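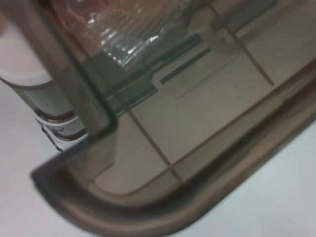
Words by the storage and materials editor, Stirnine

The product engineer at Kuledora has spent most of the past year on one family of plastic drawer trays, and she would like people to stop buying them by the litre.

"Volume is the number on the label, and it tells you very little," she says. "Two trays can hold the same amount of water and behave quite differently in a drawer. I look at the floor area first, then the corner radius."

The corner radius matters when trays are placed side by side. A rounded corner is easier to wipe and less likely to crack, but every one leaves a small gap against its neighbour. In a shallow kitchen drawer the gaps fill with crumbs. Her advice is to run the trays tight to the front of the drawer and let all the slack collect at the back, where a strip of felt will close it.

The smoky brown tint was a late decision. The first batch from the Mestberg plant was clear, 2,000 pieces, and the complaints were about scratches. "Clear plastic shows every mark from a fork or a key. With a brown tint you can still tell what is in there, and the wear is harder to see." Tinted plastic also looks darker wherever the wall is thick, so a heavy rim reads as a darker band than the floor. Some buyers have taken this for a fault in the colour. She says the mix is the same throughout.

On ribs she is more cautious. Narrow ridges across a tray floor add stiffness for very little material, and they keep flat items such as cards or batteries from sticking to the base. They also make cleaning slower. For dry goods she would leave them in; for anything that sheds powder, such as spices, she would choose a flat floor or cut a paper liner.

Kuledora tests its rims by lifting. A loaded tray is picked up by one edge, held for 10 seconds and put down again. The current version was stopped at 2,115 lifts with no crack at the corner. "We had planned for 2,000. The technician was at lunch."

Washing is where most trays are spoiled, in her view. She uses warm water, a soft cloth and ordinary washing-up liquid, and keeps them out of the dishwasher whatever the base says. Heat will pull a long side wall out of true by a millimetre or two - enough to stop a drawer closing.

Asked what she keeps in her own, she lists string, fuses, tape and a spare tap washer. The larger size is due in September, with the same rim and a slightly tighter corner.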